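Hernadov House -- annual fire safety walk-round
Checklist and comments
Date of walk-round: 2025-07-11
Building: Hernadov House, ground floor, first floor, basement and yard
Previous walk-round: April, short version, common parts only

Marking: OK = no action. A = action needed, see comment. N/A = does not apply. Anything marked A stays on the sheet until it has been signed off, even if it was fixed on the day.

1. Escape routes

1.1 Main staircase clear from top to bottom -- OK
1.2 Rear staircase clear -- A
Comment: Two flattened cardboard boxes and a pushchair on the half landing. The boxes went in the recycling during the visit. The pushchair belongs to the first floor tenants and was moved into their hallway. This was also on the April sheet. A letter has gone out.
1.3 Ground floor corridor at full width -- OK
Comment: The coat rail by the post boxes has gone, as asked. The screw holes still need filling but that is a decorating job.
1.4 Basement passage -- A
Comment: Passable, but the shelving on the left has crept outwards again. Paint tins stored on the bottom shelf stick out past the upright. Tins to go to the yard store. Shelving to be fixed back to the wall with proper brackets. The present ones are for picture rails.
1.5 Floor coverings secure on all routes -- A
Comment: Loose nosing on the third step down from the first floor. Taped for now. Tape is not a repair and should not still be there next time.

2. Doors

2.1 Front door opens from inside without a key -- OK
2.2 Rear exit opens from inside without a key -- OK
Comment: Stiff. The push bar needs a firm shove before the bolt drops. It passes, but a child or an older person might struggle. Oil the bolt and look again.
2.3 Fire doors close fully on their own -- A
Comment: Ground floor kitchen door stops short of the latch. Closer adjusted twice and it still catches on the carpet bar. The door should not be planed along the bottom without asking, as the gap is already close to the limit on the hinge side. Lower the carpet bar first.
2.4 Fire doors not wedged open -- A
Comment: Wedge found behind the door of the Grestitz office on the first floor. Not in use when seen, but the carpet has a clear mark where it sits. Wedge removed. If the office gets too warm with the door shut, the answer is a hold-open device linked to the alarm, and a quote can be asked for.
2.5 Smoke seals in place and undamaged -- A
Comment: Basement door, top edge, seal has been painted over. Replace the full length.
2.6 Signs on fire doors, both faces where needed -- OK

3. Alarm and detection

3.1 Panel showing normal -- OK
3.2 Weekly test recorded in the log book -- A
Comment: Gaps in the book. The tests may well have been done, but an unwritten test counts as a missed one. Whoever does the test should sign the book at the panel and not wait until they are back at a desk. Use a different call point each week and write down which one.
3.3 All call points visible and reachable -- OK
Comment: The noticeboard that used to cover half of the one by the rear exit has been moved along.
3.4 Detector heads clean, no covers left on -- A
Comment: Dust cap still on the detector in the basement store, left from the plastering. Removed and detector tested with spray. Sounded correctly. This one is serious: the store had no working detection for as long as the cap was on. Contractors must hand caps back at the end of each day.
3.5 Sounders heard in all rooms with doors shut -- OK
Comment: Faint in the ground floor WC but can be heard.
3.6 Service certificate in date -- OK

4. Extinguishers and blankets

4.1 In position, on brackets or stands -- A
Comment: First floor water extinguisher was on the floor beside its bracket. Bracket sound, extinguisher rehung.
4.2 Pins and tags present -- OK
4.3 Gauges in the green -- OK
4.4 Right type for the risk -- A
Comment: The basement plant area has only a water extinguisher and there is electrical equipment within reach. Add a 2 kg carbon dioxide extinguisher with its sign.
4.5 Fire blanket in each kitchen -- OK
Comment: Ground floor blanket is behind the toaster. Better on the other side of the room, by the door, where it can be reached without leaning over the hob. Not marked as an action but please do it. 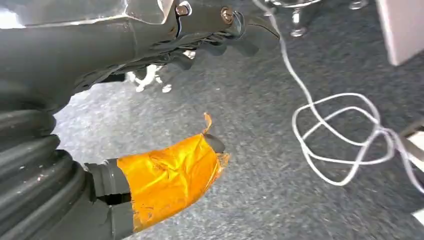
5. Electrical

5.1 Fixed wiring report in date -- OK
5.2 Distribution boards closed, labelled, nothing stored against them -- A
Comment: Labels on the first floor board are in pencil and two have rubbed away. Type up a new chart. The cupboard below it is used for cleaning things, which is allowed, but aerosols are not. Polish and air freshener taken out.
5.3 Extension leads -- A
Comment: One lead plugged into another in the Poltov studio, with a heater on the end of it. Heater unplugged. A fan heater should go straight into a wall socket and should not be left on in an empty room. The studio is short of sockets, so a double on the window wall would settle this for good.
5.4 Portable appliance labels in date -- A
Comment: Kettle and microwave on the first floor have no label. Both look recent. New items still need a visual check and an entry on the list.
5.5 Chargers for bikes and scooters -- A
Comment: No charging seen in the stairs or corridor. There is still no written rule about it. Add a paragraph to the house notes: no charging on any escape route, no charging overnight, manufacturer's charger only.

6. Emergency lighting

6.1 Monthly flick test recorded -- OK
6.2 Full duration test recorded in last twelve months -- A
Comment: Last test stopped at 90 minutes because somebody needed the lights back on. The fittings are rated for three hours and the test has to run the full time. Book it for an evening and put a notice up first.
6.3 All fittings lit on test -- A
Comment: Fitting over the rear exit did not come on. New battery pack. The exterior one in the yard came on but is dim, and the cover is full of flies.

7. Storage and rubbish

7.1 Bins away from the building -- A
Comment: The large bin was against the rear wall under the kitchen window. It should be chained in its bay on the far side of the yard. Chain is there, padlock is not.
7.2 Flammable liquids kept to a minimum and locked up -- OK
7.3 Boiler room free of storage -- A
Comment: Folding chairs, a rolled carpet and a box of old files. All to come out. The sign on the door says no storage and has done for years.
7.4 Roof space hatch closed -- OK

8. People and paperwork

8.1 Evacuation plan displayed on each floor -- A
Comment: The first floor copy still shows the partition that was taken down. Reprint.
8.2 Assembly point signed -- OK
8.3 Drill in last twelve months -- OK
Comment: Building cleared in 2 minutes. Good, though the studio was empty that day and the drill had been announced. The next one should not be.
8.4 Room capacity notices -- A
Comment: The ground floor hall notice says 50 people. That figure depends on both exits being open, and the side exit was locked for an event in April. If the side exit cannot be used, the hall cannot be used at that number. Put this on the booking form.
8.5 Help for anyone who cannot manage stairs -- A
Comment: One personal plan on file, for somebody who has since left. Ask all tenants again.

Actions in order

Before the building next opens: padlock for bin, boiler room cleared, studio heater kept off the extension lead, pushchair kept off the landing.
Within two weeks: emergency light over rear exit, step nosing, kitchen fire door, basement door seal, paint tins, carbon dioxide extinguisher.
Before the end of the quarter: full duration lighting test, new plans and board chart, basement shelving, charging rule, personal plans, appliance list.
Needs a quote: double socket in studio, hold-open device for first floor office.

There is 200 pounds left in the small repairs budget, which should cover the first group and the nosing. The rest will need approval in the usual way.

Copies to: Grestitz office, Poltov studio, Grímsdóttir lettings desk. Master copy in the red folder by the alarm panel.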